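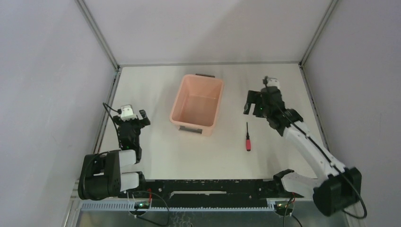

Fig. 3. Open bin and screwdriver on the work surface.

3. Setting out the bin and hand tool

Do this section after the side and back panels are fitted and before any parts are brought to the table.

3.1 Wipe the tabletop with a dry cloth. Check along the slotted rails on both sides and pick out any screws or scraps.

3.2 Empty the bin completely. Run a finger around the rim and into the rounded corners to feel for cracks.

3.3 Set the bin down toward the middle of the table, with one short side facing you. Both handles must be free to grip. A slight angle is acceptable.

3.4 Lay the screwdriver to the right of the bin, handle toward the front edge, shaft toward the back panel.

NOTE: Keep the screwdriver out of the bin. The Lillbridge parts list counts hand tools separately from bin contents.

CAUTION: Do not lift a loaded bin by one handle. The maximum load for the Lillbridge bin is 2000 g.

3.5 Write the bin number on the setup card. Spare bins are ordered from Urivgate under part number 1683.

If a panel has worked loose from its corner post, stop and go back to section 2.

Revised October 2022, Ye-seo Kong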